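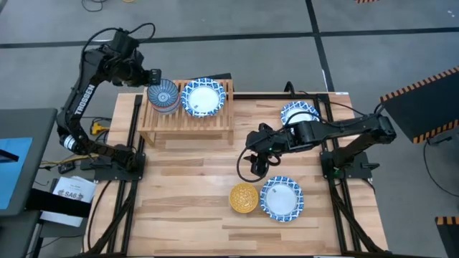

Oiling a butcher-block worktop: how many coats before it goes into use?

Forum: Kitchens and Joinery > Worktops and Finishes

gavalas_c
Saturday, April 26, 2025
I have a beech worktop arriving from Tornetti, supplied unfinished, 32 mm thick. The supplier's sheet says three coats of oil on the top face and one underneath. A joiner I trust says five coats all round, including the end grain and the inside of the sink cut-out. The kitchen faces south and gets warm in the afternoon. Which is right, and how long between coats?
Charalambos Gavalas

plane_iron
Your joiner. The underside matters as much as the top. If one face takes up moisture faster than the other, the board cups. One coat underneath against three on top is asking for it, particularly over a dishwasher.

Sand to 180, no finer. Past that the surface starts to close up and the oil sits on it. Wipe on, leave 15 minutes, wipe off everything that hasn't gone in. Next coat the following day.

Okau
I disagree on the grit. I go to 240 on beech and have had no trouble with absorption. At 180 you can feel the scratches once the first coat raises the grain. Agree on the underside.

plane_iron
You sand back after the first coat anyway, so the raised grain is dealt with there. 240 before any oil is wasted effort.

Okau
It is wasted effort if you are using a thin oil. With hardwax oil I would say the same as you. With plain Danish oil I get a better surface at 240. We are probably talking about different products. 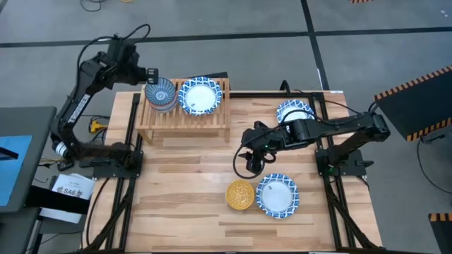
Back to the question of drying time, the tin will say six to eight hours and that assumes a room at a decent temperature with a window open. In March I had a top in an unheated utility room that was still tacky after two days. Go by touch. If a clean finger drags, leave it.

sarantis_joinery
Trade reply. Five coats is sensible for Danish oil, two for hardwax. More than two of hardwax and it builds a skin which peels at the front of the sink. Points that get missed:

End grain: keep feeding it until it stops drinking. It can take twice what the face takes.
Tap hole: oil the inside of it. Most black staining I get called out to starts there.
Fixings: slotted brackets, never screwed tight through round holes. The top has to move across its width.
Rags: lay flat outside to dry, or soak in water before binning. Balled-up oily rags catch fire.

gavalas_c
Thanks. It is Danish oil. The carcasses are fixed already and the rails have round holes. Is it worth elongating them on a 600 mm deep top?

sarantis_joinery
Yes. Fix tight at the front edge so the overhang stays put, slot the back. A few millimetres each way is enough.

Trollell
I'll be the one to say it. I stopped oiling mine and had it lacquered. Cost me 400 for the whole kitchen and I haven't touched it in years. All this re-oiling is a hobby.

plane_iron
Fine until the lacquer is cut through with a knife or a hot pan marks it. Then water gets under and you strip the whole top. With oil you sand the one patch and carry on.

Trollell
I use a chopping board and a trivet. So should everyone.

Okau
Both work. Lacquer near a sink is where I would hesitate. Gavalas, how long has the top got between delivery and fitting? It should lie flat in the room on battens for a week or so, air underneath, before you put anything on it.

gavalas_c
Ten days. I'll leave it on battens, sand to 180, and try 240 on the sink offcut to compare. Will post the results when both have cured.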